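Minutes | Elections & Voting

I took notes again, so blame me for the spelling! Nana Lamptey opened at 7 and we went straight to poll worker training for Stodmont. We have 102 people signed up and Ott Hunt wants 20 more before the primary – he'll call last year's list.

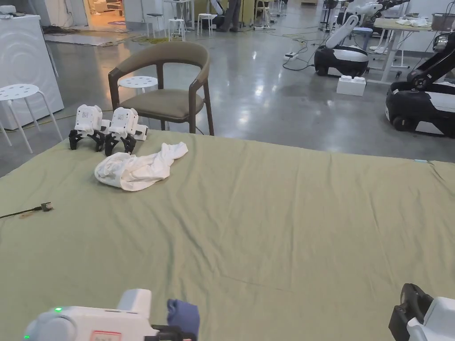
Laine Kazlauskienė then asked who proofreads the sample ballots. I said I would (me and my big mouth), and Justinas Petrauskas will check the Spanish side. We agreed to print 600. Parking got pushed to February.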